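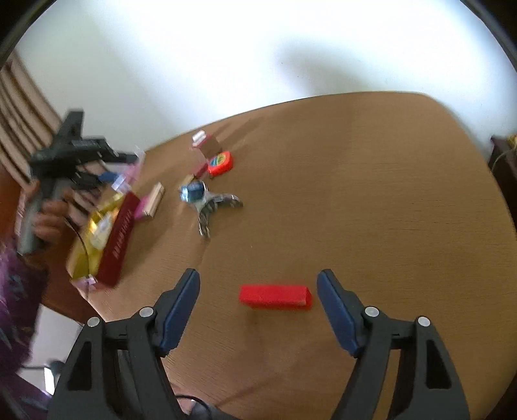
From the Rerner Handbook of Motoring Terms
Entry maintained by the Rerner editorial desk. Last revised 16 Jun 2022

Residual value (vehicle leasing)

In vehicle leasing, the residual value is the amount a car, truck or van is expected to be worth at the end of the lease term. It is set by the leasing company before the contract is signed and normally stays the same for the life of the lease. The term is sometimes shortened to "residual," and in dealer offices it may be called the lease-end value.

Residual value is one of the main figures used to work out a monthly lease payment. The others are the capitalized cost, the term in months and the money factor. A customer who leases pays for the expected loss in value over the term, plus a finance charge, taxes and fees. A vehicle with a high residual will usually cost less per month to lease than one with the same selling price and a low residual.

Calculation

A residual is commonly stated as a percentage of the manufacturer's suggested retail price, even when the customer has agreed on a lower selling price. Discounts negotiated with the dealer reduce the capitalized cost but leave the residual alone. Some factory-installed options are counted in full, some in part and some not at all. Accessories fitted by the dealer are often left out.

The basic depreciation charge is found by subtracting the residual from the adjusted capitalized cost and dividing the result by the number of months. If the difference comes to $7,956 on a 36-month lease, the depreciation part of the payment is $221 per month. The finance charge is worked out separately. It is found by adding the adjusted capitalized cost and the residual together and multiplying by the money factor, so a higher residual slightly raises this part of the payment while lowering the other.

Factors

Leasing companies set residuals from auction records, published guides and their own forecasts. The make and model matter most, followed by the length of the term and the yearly mileage allowance. A contract with a larger allowance has a lower residual. Body style, engine type and the timing of a redesign are also considered. Color is rarely taken into account, although it can affect the resale price later.

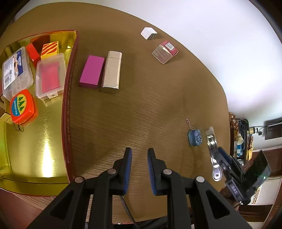

Manufacturers with their own finance arms sometimes set a residual above the forecast market value in order to advertise a lower payment. The practice is known as a subvented or supported residual. The Flimport leasing guide treats these separately from ordinary residuals in its tables, and lists the Kitano wagon under both headings. Supported residuals tend to be offered for a limited period and on selected trims, and they may be withdrawn at the end of a month.

End of the lease

In a closed-end lease, the customer can return the vehicle and walk away from any difference between the residual and the actual market value. Charges for excess mileage, damage and a disposition fee may still apply. Most consumer leases in the United States are of this type.

In an open-end lease, which is more common among businesses, the customer carries some or all of the risk. If the vehicle sells for less than the residual, the customer may owe the shortfall. If it sells for more, the surplus may be refunded or credited, depending on the contract.

Many contracts include a purchase option. The price is usually the residual plus a purchase fee, which varies by company. Under the Shek standard contract, for instance, the fee is $200 and the customer must give notice 30 days before the lease ends. State sales tax and registration costs are added where they apply. A customer whose vehicle is worth more than the option price is said to have lease equity, and may be able to use it toward another vehicle, though some companies do not allow a sale to an outside dealer.

Related terms

Residual value is distinct from book value, which is an accounting figure, and from trade-in value, which is what a dealer offers on a given day. It should also be kept apart from the guaranteed future value used in balloon loans, where the borrower holds title during the term.

See also: Balloon loan; Capitalized cost; Disposition fee; Gap coverage; Money factor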